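Tarkska Hand-Held Gripper Kit
Set-Up Guide, Section 4: Your First Recording Session
Revised Friday, March 28, 2025

Read Section 3 (Charging and Pairing) before you start. If you skipped it, the pairing light will let you know by doing nothing at all.

4.1 Before you pick anything up

1. Choose a table you can stand next to with your elbows bent. A round one works well. A glass one does not, and the tracking software will sulk for the rest of the day.
2. Clear the tabletop of everything except the objects in your task. A coffee mug left near the edge becomes part of your training data, and so does the moment you knock it off.
3. Put on the head unit and tighten the rear dial until it stays put when you nod. Then loosen it one click. You will be wearing it longer than you think.
4. Switch on the left gripper, then the right. Wait for a green light on each marker cube.

NOTE: The grippers are not interchangeable. They are labeled L and R on the inside of the handle, where the label is hidden by your hand. We are aware of this. The next housing from Bratel moves it to the outside.

4.2 Holding the grippers

1. Slide each hand in until the trigger rests under your first two fingers.
2. Squeeze and release each trigger 4 times, all the way open and all the way closed. The Renaud recorder uses this to learn the travel of the jaws.
3. Hold both grippers over the table with the marker cubes facing up. Keep your wrists out of the space between the cubes and the head unit.
4. Route each cable along the outside of your arm. Cables that run across the table will be picked up sooner or later, usually by you.

CAUTION: Do not carry the grippers by the jaws. The pads are soft and the screws that hold them are small, and both are on the price list.

4.3 Recording a task

1. Start with something light and forgiving, such as a scrap of foam. Save eggs for the second week.
2. Say the name of the task out loud, press Record in the Renaud app, and wait for 2 beeps.
3. Move at the speed you would use if someone were paying you by the hour. Fast hands make blurry video.
4. Pick up the object, place it, and open the jaws fully before you pull away.
5. Return both grippers to the near edge of the table. Press Stop.
6. Do the same thing again. A short task needs 7 good takes before the Kuna trainer will accept it. It has no interest in how good the first one was.

NOTE: If you drop the object, keep recording and pick it up again. Recoveries are useful. Swearing is not, but the microphone can be turned off under Settings, Audio.

4.4 Working near other people and robots

1. Leave an arm's length of clear floor on every side of you. The head unit narrows your view more than it seems to.
2. Put any robot that shares the room into Hold before you begin. A robot that decides to come over and help will spoil the take.
3. Tell people nearby that the cameras are on. Faces are blurred on upload, but posture is forever.

Hand-held grippers at the round table, from the two gripper cameras and the head camera:
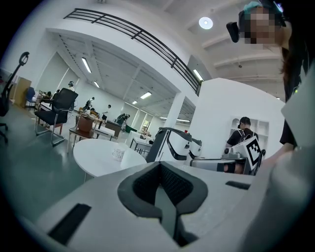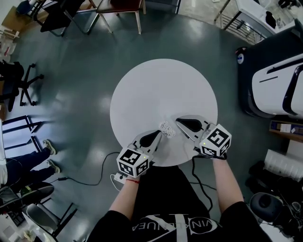
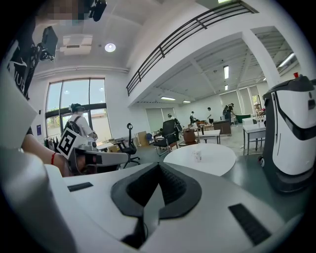

4.5 Ending the session

1. Stop the recording before you set the grippers down. Otherwise the last clip will be a long, thoughtful study of the ceiling.
2. Press and hold both power buttons until the green lights go out.
3. Wipe the pads with a dry cloth. Alcohol makes them shiny and useless.
4. Connect the recorder to power and leave it alone while it uploads. The progress bar stops at 97 percent for several minutes. It is thinking. Do not unplug it.

4.6 If something looks wrong

One cube stays dark: Charge that gripper, then pair it again from Section 3.

Jaws appear reversed on screen: You are holding L in your right hand. Swap them and start the take over.

Kuna rejects every take: Check the lens on each gripper for fingerprints. If the lenses are clean, repeat the trigger squeezes in 4.2, all the way this time.

Picture drifts during playback: The head unit has slipped. Give it back the click you took away in 4.1.

Spare pads, cloths and marker cubes are listed in Section 7. Cubes are sold in pairs, including to customers who have lost only one.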